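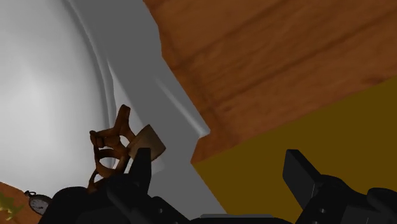

Councilman Cele's statement on the Pollside contract answers a question I don't remember anyone asking. We wanted to know who approved the second payment and when. He told us at length that he has never met the owner socially. Fine, I'll take his word for it. But the contract itself has no ceiling on "additional outreach services," and a clause like that sits there the way those two black fingers do up top, spread wide open. Anything can go in it, and as far as I can tell from the April packet, something did.

On Monday Chowdhury wrote:

> I think people on this list are being unfair to Themba Cele. He put out
> a statement the same day the story ran, which is more than we ever got
> from the last council. The survey had 2291 responses. That is a good
> number for Kirkville and it shows Pollside did the work it was hired
> to do. The vote to hire them was public and the minutes are on the town
> site. If there was something to hide, why would he invite questions?
> Let's wait for the written report before we go after anybody.

I've read that a few times and I'm still not persuaded.

First, the 2291. Responses from whom? The form was open to anyone with the link and it didn't ask for an address. My sister lives in Arncombe and filled it out to see if it would let her. It did. So I'd like to know how many of those came from inside town limits before I call it a good number. If Pollside can't say, then we paid for a web form.

Second, the vote. Yes, it was public. What was voted on was the first payment. I went through the minutes for that meeting and the one after it, and the second payment isn't in either. It shows up in the April packet on page 9, in a table, with no motion number next to it. Maybe there's a motion somewhere. I'd be glad to see it. 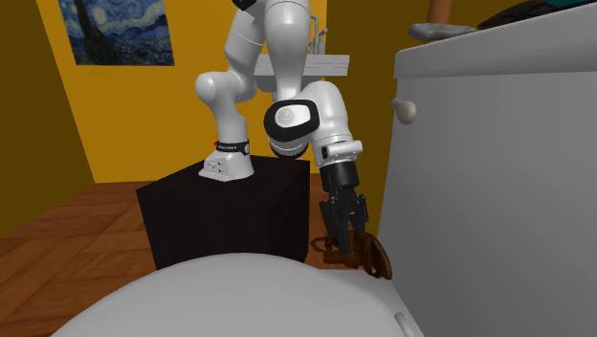

White arm on its black pedestal, yellow wall behind.

Third, "invited questions." He took 4 at the end of the work session, and two of those were about the road closure. When the woman in the second row asked who signed off on the extra outreach, he said it would be covered in the report. The report was supposed to be out before the work session. Now we hear it's with the town attorney. I don't know what an attorney needs to do to a survey report – check the spelling?

I'm not saying he pocketed anything. I have no evidence of that, and the people hinting at it on the other page ought to knock it off. What I'm saying is that a statement isn't a record. I've lived here long enough to have heard a lot of statements.

I sent a records request to the clerk this morning for the invoices, the signed amendment (if there is one) and any emails between Pollside and the council office. They quoted me a 300 page limit before copying fees kick in, so I asked for it electronically. I'll post whatever comes back, including if it makes me look foolish.

Chowdhury, if you have the motion number for the second payment, please send it to the list. I looked under old business and under the consent agenda and didn't find it in either.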